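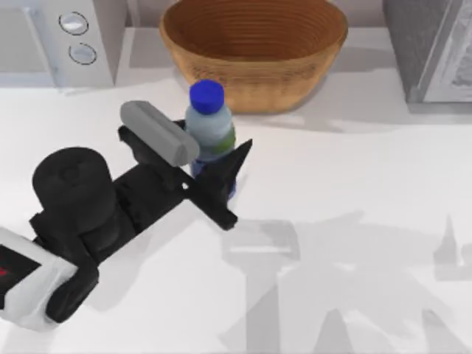 A water bottle on a white counter, with a woven basket behind it.

REVIEW: PRIKTHORPE

Granbridge Pictures opens Prikthorpe in limited release on June 29, 2023, on 14 screens. It is the second feature from writer-director Szu-yu Kwok, who made the prison comedy Urnar, and it is a quieter and better film than that one.

The story covers four days in a village that is losing its only bus. Nägeli, the driver, is 15 shifts short of his pension when the route is cut. He decides to keep driving it anyway, without pay, in a bus he has not returned. Most of the film takes place on board. People get on, say something or nothing, and get off again. The company sends letters, and he stacks them on the dash.
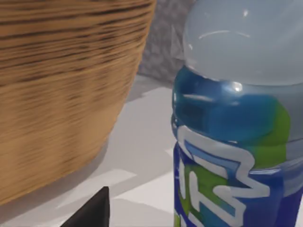 Kwok shoots nearly everything from very close. Faces fill the screen, and so do sleeves, shopping and the backs of seats. It takes a while to work out who is sitting next to whom. The effect is like standing with your nose to a basket and a bottle on a kitchen counter: you get the weave, strand over strand, and a narrow gap between the two, and you have to guess at the rest. For the first half hour I found this tiring. By the time Nägeli's sister boards with her suitcase, I had stopped noticing, and the argument that follows would be weaker from any farther back.

The sound is less successful. The engine is mixed so high that several lines are lost, including one in the depot office that I think explains the missing money. I saw the film in a theater with 620 seats, so a smaller room may be kinder to it.

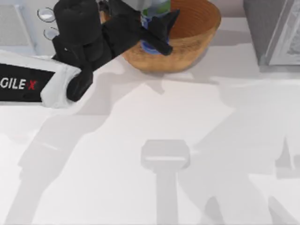 Color is used sparingly. The village is white walls, gray road and pale sky, and the bus interior is not much brighter. When a strong color does turn up, it stays with you, the way the blue and green of something standing in a wooden bowl on a white table would. The best case is the daughter's raincoat, which appears twice and is never discussed. Kwok trusts the audience to remember it, and I did.

The ending comes early and abruptly – one more stop would have helped – and a subplot about the mayor goes nowhere. Even so, the lead performance holds steady throughout, and the night drive in the third act is worth the ticket.

Running time is 98 minutes. In English and German, with subtitles.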